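19th February

Blažena has a system now. She read the first half of a book about clearing out your house and came over on Sunday with a roll of labels and the look of someone who has been to Wonosville for a weekend course. I said I had my own system, and she asked what it was, and I said it was putting things down and remembering where. She wrote that on a label and stuck it to the fridge.

I don't trust any method that needs you to buy things before you can get rid of things. So far the project of owning less has cost me 38 dollars, most of it at Esposito, where I went in for shelf liner and came out with shelf liner, two hooks I have no wall for and a little brush. The brush is good. I'll give them the brush.

The rule in the book is that small things must live up high and soft things must live down low, and nothing may live on the floor. Fine. Who decided that? Ekene says it's so the eye can rest. My eye has never once complained about being tired. He also says the whole thing is a way of making people feel bad about owning a blanket, and for once he and I agree, though he said it while eating my crackers out of the box and leaving the box open, so I don't know how much weight to give him.

Anyway, I spent the morning on it, mostly so I could tell Blažena I had and that it didn't work.

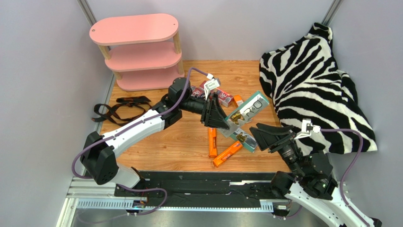 Shelves are where I really part ways with the book. The author thinks a shelf solves a mess, and I think a shelf just lifts the mess up to where guests can see it. There are pages and pages on this, with a chart of what goes on which level, and a warning never to buy one until you know what it will hold. Then look at the pink one with the three oval boards and the wooden legs. Very pretty, stands there against the back wall with not one thing on it, while the packets are all out on the floor and the zebra blanket is in a heap by the other wall. That is my whole argument and I didn't have to write a book to make it. An empty shelf looks so calm that you don't want to spoil it, and so everything stays down where it was. The black strap with the buckle is no better off, sprawled by the wall in a tangle of its own loops. The book has no chapter on straps. I checked the index twice. There's "stationery" and then there's "sweaters."

I will say one thing for the low-and-high rule, which is that a blanket does want to be low. I've tried folding that kind of thing into a neat square for a top shelf and it slides off in the night and frightens me. But the book wants it rolled. Rolled! Blažena rolls everything now, including dish towels, and she has to unroll four of them to find the one without the hole.

Called her at lunch to report. She asked if I had done the sorting step first, where you say out loud what each thing is for. I said I had not spoken to a packet and did not plan to. She said that's why it isn't working. I said it isn't working because the chart is silly. We left it there and talked about her knee.

The knee is a bit better. She's using some cream called Brollex that her sister swears by. I have doubts about that too but kept them to myself, seeing as we'd already had one disagreement before one o'clock.

Ekene wants the book when I'm done, he says for the pictures. He still has my good ladle from August, so he can wait.

Need milk, and stamps. Not going back to Esposito for either.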